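Search this thread
Print | E-mail this thread

Stuart Greenwood
Mar 23, 2026

OK so I have finally started on the craft table, the one I've been walking past since January. Going to post as I go because otherwise I'll sit down with a coffee and that'll be the end of it.

First thing to know is that I never throw out wrapping. Tissue, cellophane, the crinkly stuff that comes around flowers, all of it. My sister once gave me a roll of the Brallar clear wrap, 100 feet, and I still have most of it because I keep using the old scraps first.

So step one was dragging the big bin out from under the stairs and tipping it over. Huge mistake! It makes so much noise. The dog left the room and hasn't come back.

Sorting rule I came up with: if it's bigger than a place mat it stays, if it's smaller it goes in the bag for padding out parcels. I broke this rule within five minutes for a piece of gold foil.

Also found a receipt from Verstraete for 50 gift tags. No gift tags. Where are the tags? I have been buying them one pack at a time at the drugstore like a fool.

Anyway, the crinkly pieces. I wanted to know if you can get the creases out, so I asked in the Gandier craft group and got very strong opinions. Half of them say roll it around a tube and leave it for a week. The other half say a cool iron with a dish towel on top, and one person said never ever do that (she lost an iron). 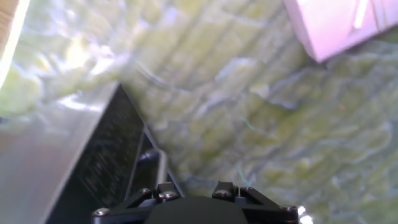
I'm going with the tube. I've got a Brelo poster tube that is just the right length, and I'm not brave enough for the iron. You start at one corner and smooth it with the side of your hand as you roll - slower than you think, or it bunches up on you and you get to start over.

Small tip from the group that I liked: don't fight the really deep creases. Crumple the whole thing up even more, on purpose, and use it under something as a base. It looks like water or marble if the light is right. I have a shelf that could use that.

Someone asked how much I've got. Enough that the bin lid has never once closed. I'd guess roughly 300 pieces if you include the tissue, and no, I'm not going to check.

Lunch break. Grilled cheese. There is glitter on the grilled cheese.

Back at it. The padding bag is full, so I've started a second padding bag, and I can see where this is heading. My neighbor sells pottery online and says she'll take both of them, bless her.

Tissue paper is done! Folded in half, then in half again, flat in the drawer with the ribbon on top. The ribbon is a whole other thread and I'm not doing it today.

Still no gift tags. If they're in the freezer or something I'm going to lose it. Going to look behind the drawer next, then I'm calling it for the afternoon.

Contact | Copyright 2026 Stuart Greenwood | Back to top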